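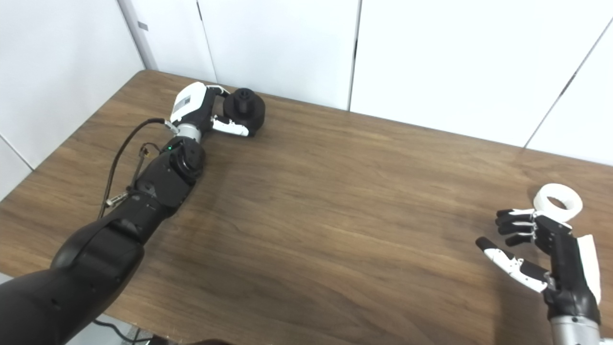 **The Grurton room — the table by the wall**

Wavy brown grain running right back to the white panelling, and one of the black pieces near the far edge, the sort with the raised middle and the small hole in the top.

Welcome to the table page! We've had so many kind messages about the Grurton room since the spring that it seemed only fair to give its best bit of furniture a page of its own. I could go on about that grain all day (and at home I do, ask anyone). It wanders and doubles back like a river on a map, and first thing in the morning, with a mug of tea in hand, I still find bends in it that I'd never noticed before.

The table came to us from a house clearance in Crenshaw. We paid £139 for it, plus a van, plus a very large lunch for Jarrah Kereama and Ravinder Doucette, who got it up the stairs with the legs off and only one argument on the landing. Enikő Kocsis spent most of November bringing the top back. She rubbed it down by hand, oiled it, left it alone, then oiled it again, and wouldn't let anybody so much as rest an elbow on it until she was happy. I thought she was being fussy. I take it all back — the colour is gorgeous, really warm, and it looks even better against a white wall than I'd hoped.

The panelling was Etenesh Gebru's idea. I'd wanted green! She held out for plain white and she was quite right, as anything busier would have been fighting with the wood.

A few things people have asked:

- The oil was an ordinary one from the hardware shop in Stirnitz. One tin did the whole top with a bit to spare, and Enikő puts a fresh coat on every spring.
- No, it isn't for sale, though we did have a lovely offer of £200 from a visitor who had come in to ask for directions.
- Yes, you can put cups on it, but do please use the mats. Citlali Zamudio made us a set of seven and they live on the windowsill.

If you've got a table like it hiding under old varnish, please do have a go at it. Start somewhere on the underside, take your time, and send us a photo when the grain starts to come through. I'd love to see it.

Page last changed 24th August. The shelves and the window seat are next, once I've found where I put the notes.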